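3.2 The crumpled state as a starting point

Most of what we have read about folding at home begins with a shirt already lying flat, sleeves out, collar at the top. We understand the appeal, but in the households that took part in the Gratwood study the flat shirt was a rare guest. Of the 242 garments logged in June, 174 came to the table in a heap, and it was the minutes before the first fold that people grumbled about most, often at some length and with real feeling. We therefore treat the loosening and spreading of the cloth as a task of its own, with its own name (we say "opening") and its own place in the timing sheets.

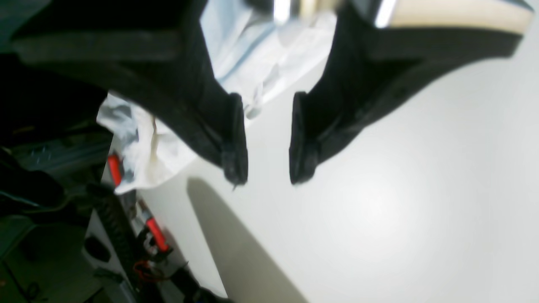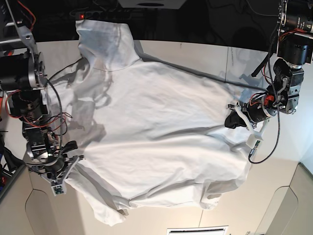

Figure 4. White cloth, crumpled, on a pale tabletop.

Radulović, reading an early draft, wrote back that we were being too hard on wrinkles: "A shirt can be creased all over and still be ready to fold, so long as you know where the collar and the hem are." We have come around to this view, and gladly, for it matches what the Undano households told us in their own words. In the rest of this section a garment counts as open once its collar and hem can both be found without lifting the cloth, however rumpled it may otherwise be. Smoothing is timed separately and taken up in Section 4.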